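Bakgate group, minutes of the methods meeting, March 2024

Present: everyone on the Etodov project except Eide, who sent comments in green and asked that they be minuted. They are, where legible.

1. Previous minutes
Approved, with one correction. The word "robust" in item 4 was withdrawn by the person who said it.

2. What we are claiming
The question was whether showing the policy the wrist view late, after the arm has already committed to an approach, does better than feeding it all the views from the start. On the tabletop set it does. Late wrist: 82 percent of grasps held. All views from the start: 68. The draft calls this gap "dramatic." The meeting preferred "a gap."

Eide (green) asks whether the late condition simply got the easier objects. It did not; both conditions drew from the same list in the same order. Action: say so in the paper before a reviewer asks in a less friendly color.
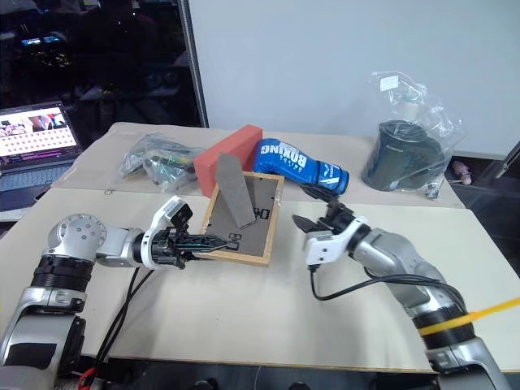

Ingvild Torvik

I took the notes from here on, the previous secretary having reached the part of the agenda that was his own.

3. Flat things
Picture frames remain the low point. A frame lying face down gives the gripper a thin edge to pinch and very little else, and the easel stand on the back confuses the overhead view, which likes to treat it as the object. Late wrist does help with this. With the frames counted separately the figure drops to 76, and there was a short discussion about whether they should be counted separately at all. Those who wanted to leave them out were asked to write the sentence explaining why. No sentence was produced -- the frames stay in.

The cardboard under the objects also stays. The Grernetside runs were done on bare tabletop and we can't compare against them directly. Table 3 currently does so. Action: fix Table 3.

4. Definition of a grasp
We have been using two. In one, a grasp begins when the fingers close. In the other it begins when the object is between them, fingers still open.

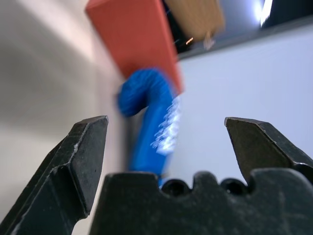
The second definition is kinder to us, and for that reason the meeting adopted the first. All tables to be recomputed. Approaches where the object sits nearer one finger than the other will get their own label, as the policy seems to correct for the offset in some runs and to ignore it in others, and at present we have nothing to say about which.

5. Blur
Eide (green, underlined) suggests dropping blurred wrist frames. Against: the late condition lives on exactly those frames, and the arm does not get to drop them. We will train one version without them and report it in the appendix, whatever it says. I would like "whatever it says" kept in the minutes.

6. Labeling
Another 20 episodes need a second labeler. There was a silence. I have been put down for them.

7. Any other business
The title. Four were proposed and three had a colon. Deferred.

Next meeting when the tables are done.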